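Skondley Project: Minutes of the Data Collection Meeting, August 8, 2022

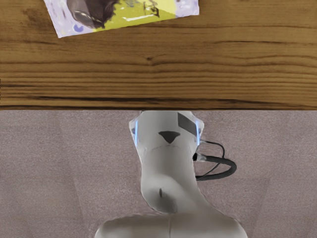

Minutes taken and posted by the project secretary, Skondley

Present: the simulation group, the teleoperation group, the training group, and two people from Ladedley on the phone. The training group left before item 6.

1. Minutes of the last meeting

Accepted with one correction. Under item 3, "discarded" should read "held for review." The episodes in question are still on the Clemedus server and can be reopened.

2. Tabletop package task

The simulation group reported on the rendered version of the task. The set now uses the wood table over the gray-mauve carpet, with the white arm coming in from the near side and one flat package lying on the table. The target for the first round was 200 finished episodes. The group has 286 recorded, and 200 of those have passed review. The other 86 are waiting or were rejected for short starts, where recording began after the arm was already moving.

The training group asked that the short starts be kept in a separate folder and left out of the first training run. Agreed.

There was a long discussion about where the package is placed. In the top view it can end up partly outside the picture at the upper left, and the training group wanted to know if those starts should count. The teleoperation group said they are harder to drive but can be finished. The simulation group pointed out that the real table will have the same problem, as the camera does not cover all of it. Decided to keep them, tag them "partial view," and look at the results by tag after the first run.

3. Package artwork

The pale lavender package with the yellow-green panel has been used in every episode so far. Ladedley asked if the model will learn the print instead of the shape. The training group thinks this is likely. The simulation group has other artwork ready but has not checked it for size. The new packages will be added in the second round. The first round stays as it is so the numbers can be compared with the February set.

4. Rendering

Two points were raised.

The white outline of the arm still looks soft, and it is worst at the shoulder. The simulation group has tried one change to the edge settings, which made rendering slower and did not help much. The training group does not see this as a reason to hold up the first run. Left open.

The package casts very little shadow on the wood. The teleoperation group said it is difficult to judge height from the top view alone when closing on something that flat. They have been switching to the side view for the last part of the reach. Several operators do this and several do not, so the episodes are not consistent. The simulation group will try a stronger overhead light and send a test batch of renders before changing anything in the main set.

5. Cables

The black cables at the right of the arm were modeled from the bench at Ladedley. Ladedley said their cables have since been tied closer to the arm and asked if the model should be changed to match. The simulation group would like to leave the loops in for now and vary the shape later. The training group had no strong view. No change for the first round. Ladedley will send measurements of the new routing.

6. Operator instructions

The instruction sheet is out of date. It still tells operators to return the arm to the start position before ending the recording, and the review script now cuts that part off. The line will be removed. The sheet will also say to wait for the recording light in the control window before moving, which should deal with most of the short starts.

It was asked if operators should repeat a missed grasp or end the episode. The current practice is to end it. The simulation group argued for keeping recoveries, and Ladedley agreed. The training group had already left, so no decision was made. Carried to the next meeting.

7. Storage and transfer

The recorded episodes take up 524 GB on Clemedus, including the side view. Sabbagh has offered space for a second copy. The transfer will start once the tags in item 2 are in place, so that the files do not have to be sent twice.

8. Actions

Simulation group: add the "partial view" tag, move the short starts, send lighting tests, check the new package artwork for size.
Teleoperation group: rewrite the instruction sheet and send it around for comment.
Training group: start the first run on the reviewed episodes.
Ladedley: send cable measurements.
Secretary: confirm the space with Sabbagh.

9. Other business

The control room booking for the second round has not been made. The teleoperation group will ask for mornings.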